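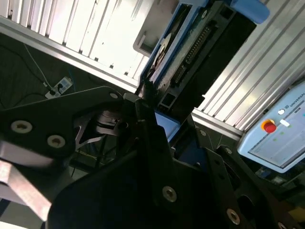
The cell that wouldn't say what was wrong

Posted 27 Apr 2026

I promised a few of you that I would write this one up properly, and then the winter went by and I kept finding easier things to write about. So, with a fresh pot of coffee and the dog asleep on my feet, let me tell you about the fault that ate most of my November.

For anyone new around the blog, I work in the test shop at Covley, where we take apart and check used drive modules before they go back out to customers. We have a robot arm that does the picking and placing, and it does it well enough that I have mostly stopped watching it. That is part of the story, I'm afraid. It lifts a module, turns it, presents the connectors to the test head, and sets it down again. On an ordinary day I load, sign the sheet, and get on with my paperwork.

The trouble began with a protective stop in the middle of a lift. If you work with these arms you'll know the feeling: everything goes quiet and you look up from whatever you were doing. I cleared it, checked that the module was sitting right in the fingers, and off it went again. It stopped again after lunch. By the end of the week we'd had 19 of them, and I had begun to take it personally.

Now, my first thought was the gripper, and I will defend that thought to anyone! Our gripper has a good many links and pivots in it, and when one of those gets a little slack the fingers don't come together quite the way they should. So I had the thing apart on the bench, cleaned it, checked every screw, put it back together and felt very pleased with myself. It ran beautifully all morning. Then it stopped with a module held up off the table, and I said a word that I won't repeat here because my mother reads this.

My second thought was the payload setting. The arm has to know how much it is carrying, and if you tell it the wrong weight it thinks it has bumped into something and stops, quite properly. We had started taking in a heavier type of module that fall, and sure enough, whoever had set up the new program (it was me) had copied the old weight across. I fixed that. The stops came less often, and this was the worst thing that could have happened, since I went home that Friday believing I'd solved it. I even had cake.

What I had done was clear away one fault so that the other one could stand by itself. It took me another week to see it.

On the Tuesday, Thulani Steyn came over from the Castine site to help me with something else entirely, and he happened to be standing by the cell when it stopped. I went to clear it the way I always did, with my thumb already halfway to the screen, and he asked me what the message said. Well. I had to admit that I hadn't read it. I'd seen so many of the same kind that I was clearing them by the color of the box. We read it together, and it wasn't the same message at all. It was complaining about a lost signal from the safety circuit.

I went cold, I don't mind saying. A safety input that drops out now and then is annoying when it drops out the right way, and ours did, every single time, and the arm stopped as it should. But I had been treating it as a nuisance for days. I'd been reaching into the cell to straighten modules on the strength of a message I hadn't bothered to read.

We locked the whole thing out and rang Bheki Sibiya, who looks after the safety side for us, and he spent the next morning under the table with a flashlight and a meter. He found it in the wiring to the gate switch. One of the wires had been crimped partly on its insulation, so there was hardly any copper in there doing the work. It had held on for years. When the arm made its long fast swing with a heavy module, the table shook just enough to open it for an instant. Lighter modules, no trouble. You can imagine how that had kept leading me back to the payload!

The new cable came from Longo, and it was three days late, so the cell sat idle and I tested modules by hand like we did in the old days. My shoulders have opinions about that. Once the cable was in, Bheki made us pull the gate open at every point in the cycle and write down what the arm did, then the emergency stop, then the gate again with the heavy modules. He would not be hurried. We ran 100 lifts without a stop before he'd sign it off, and as of this morning the counter says 3930.

A few things have changed in the shop. The stop messages get written in the log word for word before anybody clears them, and if the same one comes up twice in a shift the cell stays down until we know why. We don't reach in for a crooked module on a protective stop anymore. We had a grumble or two about the log at first, mostly from me, and I have now filled up half a notebook.

Bheki also wants every crimp on the older cell checked before summer. I've done the first row of terminals and found one I didn't like the look of, so that's my Thursday gone. I'll let you know how it goes, and I still owe several of you a reply about the test head connectors. It's coming, I promise.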